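Greifarm aus der Gemeinschaftswerkstatt Nelberg übt an zerknülltem Material

Nelberg. In der offenen Werkstatt Nelberg entsteht seit dem Winter ein Tischroboter mit einem Arm und zwei Greiffingern. Gebaut wird er von einer kleinen Gruppe um die Elektrotechnikerin Margit Vida, die sich abends im hinteren Raum der Werkstatt trifft. Der Arm trägt den Namen Skulteo und soll einmal leichte, weiche Gegenstände vom Tisch aufnehmen und in eine Schale legen.

Die Gruppe begann mit einem Bausatz der Firma Stustano, von dem inzwischen nur noch die Grundplatte und zwei der Antriebe übrig sind. Schulter und Ellbogen wurden neu konstruiert, nachdem sich die mitgelieferten Halterungen unter Last verzogen hatten. Die Steuerung sitzt in einem Blechgehäuse unter der Tischkante. Bisher hat das Projekt nach Angaben der Gruppe 1340 Euro gekostet. Davon kamen 1000 Euro aus dem Gerätefonds der Werkstatt, den Rest legten die Beteiligten zusammen.

Am meisten Arbeit machten zuletzt die Finger. Die erste Fassung hatte breite, flache Backen, die feste Teile wie Holzklötze und Schraubendosen sicher hielten. Bei Papier und Stoff schoben sie das Teil dagegen meist vor sich her. Die jetzige Form ist keilförmig und läuft nach vorn spitz zu. Vida hat sie in vier Durchgängen überarbeitet und dabei vor allem die Innenseiten steiler gestellt, damit der Druck auch bei halb geschlossenem Greifer gleichmäßig anliegt.

Eine kleine Kamera am Handgelenk liefert das Bild, nach dem der Arm ausgerichtet wird. Sie blickt zwischen den Fingern hindurch nach vorn und bewegt sich mit. Eine zweite Kamera über dem Tisch war geplant, wurde aber zurückgestellt, nachdem die Deckenhalterung bei jedem Türenschlagen nachgeschwungen hatte.

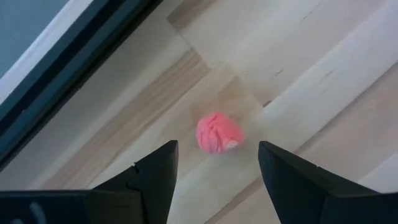 Weiche Teile sind für den Greifer schwieriger als feste, weil sie bei jeder Berührung ihre Form ändern. »Ein Klotz liegt nach einem Fehlgriff noch fast genauso da. Ein zerknülltes Tuch ist danach ein anderer Gegenstand«, sagt Vida. Die Gruppe hat deshalb aufgehört, feste Greifpunkte vorzugeben. Der Arm fährt nun mit offenen Fingern an, hält kurz inne, gleicht die Mitte des Gegenstands mit der Mitte der Öffnung ab und korrigiert erst dann die letzten Millimeter.

Im April wurde erstmals eine längere Versuchsreihe protokolliert. Von 78 Griffen an den ersten drei Abenden gelangen nach dem Protokoll 12 nicht. In den meisten dieser Fälle schloss der Greifer zu früh und drückte das Material nach oben heraus. Zweimal blieb der Arm in der Anfahrt stehen, die Ursache war ein gelockerter Stecker am Handgelenk. Das Kabel läuft seitdem in einer Schlaufe um das Gelenk – eine Zwischenlösung, bis eine Durchführung im Unterarm fertig ist.

Schwierigkeiten bereitet auch das Licht. Auf hellem Holz entstehen je nach Tageszeit Glanzstellen, die von der Bildauswertung gelegentlich als eigener Gegenstand gewertet werden. Abhilfe brachte zunächst eine graue Filzmatte, an deren Rand sich die Finger aber mehrfach verhakten. Nun wird wieder ohne Matte gearbeitet und die Auswertung stärker auf Farbe gestützt. Kräftige Farben erkennt sie zuverlässig, weißes Papiertaschentuch weiterhin schlecht.

Ersatzteile bezieht die Gruppe zum Teil vom Metallbaubetrieb Bíró, der Reststücke aus Aluminium zum Materialpreis abgibt. Daraus werden derzeit neue Lagerböcke für die Schulter gefräst. Die alten sind gedruckt und geben spürbar nach, wenn der Arm voll ausgestreckt ist. An der Fingerspitze macht das mehrere Millimeter aus, was sich in der Software nur teilweise ausgleichen lässt.

Als nächster Schritt ist die Ablage an der Reihe. Bislang öffnet der Greifer über der Schale einfach die Finger, und leichte Teile bleiben gelegentlich an einer Spitze hängen. Vida will ausprobieren, ob eine kurze Drehung des Handgelenks genügt oder ob die Innenseiten eine glattere Beschichtung brauchen. Die Zeichnungen der Finger und das Versuchsprotokoll liegen in der Werkstatt aus. Wer mitbauen möchte, kann ab 18 Uhr vorbeikommen; Vorkenntnisse im Löten sind nützlich, aber keine Bedingung. Gesucht wird vor allem jemand, der an der Fräse eingewiesen ist.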